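Einführung in die Softwareentwicklung
Begleittext zur dritten Vorlesung: Anforderungen, Schnittstellen und der Alltag im Team
Czesław Jasińska

Liebe Studierende,

wie versprochen kommt nun der ausführliche Text zur Vorlesung, denn ich habe mich an der Tafel wieder einmal verplaudert und die zweite Hälfte etwas hastig erzählt. Lesen Sie ihn in Ruhe, am besten mit einer Tasse Tee daneben, und streichen Sie sich an, was unklar bleibt (die Fragen nehme ich gern mit in die Übung!).

3.1 Was will der Auftraggeber eigentlich?

Unser durchgehendes Beispiel ist Minja, die kleine Ausleihverwaltung für die Stadtbücherei in Prudberg. Im ersten Gespräch hieß es dort: »Das Programm soll schnell sein.« Das ist ein verständlicher Wunsch, aber noch keine Anforderung, denn man kann ihn nicht prüfen. Erst nach einigem Nachfragen stand im Protokoll, dass die Suche im Bestand von 2.000 Titeln innerhalb von zwei Sekunden eine Trefferliste liefern muss. Damit kann man arbeiten, dafür kann man einen Test schreiben, und darüber kann man sich am Ende auch einig werden.

Gewöhnen Sie sich bitte an, zu jedem Satz im Lastenheft zu fragen: Woran würde ich merken, dass er erfüllt ist? Fällt Ihnen nichts ein, dann gehen Sie zurück und fragen noch einmal. Das kostet anfangs Überwindung, ich weiß, aber die meisten Leute freuen sich, wenn man ihnen zuhört.

3.2 Schnittstellen

Eine Schnittstelle ist eine Verabredung zwischen zwei Programmteilen. Der eine verspricht, was er liefert, der andere verlässt sich darauf und muss nicht wissen, wie es im Inneren zugeht. Bei Minja fragt die Oberfläche den Suchdienst nach einem Titel und bekommt eine Liste zurück, die auch leer sein darf. Schreiben Sie solche Sonderfälle unbedingt auf: die leere Liste, den fehlenden Parameter, den Umlaut im Nachnamen.

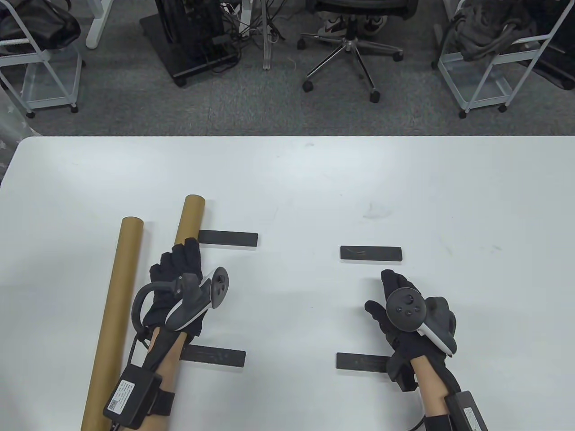
Papprohr und schwarzer Handschuh, beide Aufnahmen vom selben Ort
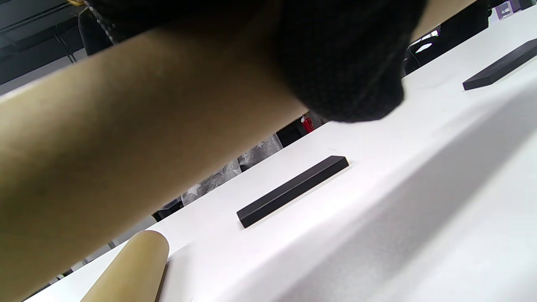 Zur Beschreibung einer Schnittstelle gehören mindestens der Name der Operation, die erwarteten Eingaben, das Ergebnis und das Verhalten im Fehlerfall. Letzteres wird gern vergessen. Ich habe in meiner Zeit bei Lirkow selbst einmal eine Funktion abgeliefert, die bei einer unbekannten Kundennummer einfach null zurückgab, und die Kollegen in Prikow haben daraus brav einen Kontostand von null gemacht. Es gab ein längeres Telefonat, und seither schreibe ich Fehlerfälle zuerst auf.

3.3 Code lesen lassen

Im Team liest immer eine zweite Person mit, bevor eine Änderung in den Hauptzweig wandert. Halten Sie die Änderungen klein! Wer seiner Kollegin 1.000 Zeilen auf einmal hinlegt, bekommt meist ein müdes »passt schon« zurück. Und formulieren Sie Anmerkungen freundlich, gern als Frage: »Was passiert hier bei einer leeren Liste?« liest sich einfach angenehmer als »Falsch«.

Zur Übung

Formulieren Sie zwei prüfbare Anforderungen an die Vormerkfunktion von Minja und beschreiben Sie die passende Schnittstelle auf einer Seite, Fehlerfälle eingeschlossen. Handschriftlich ist völlig in Ordnung, solange ich es entziffern kann. Wer die Januar-Fassung des Skripts benutzt, findet die Vormerkfunktion dort noch unter dem alten Namen »Reservierung«.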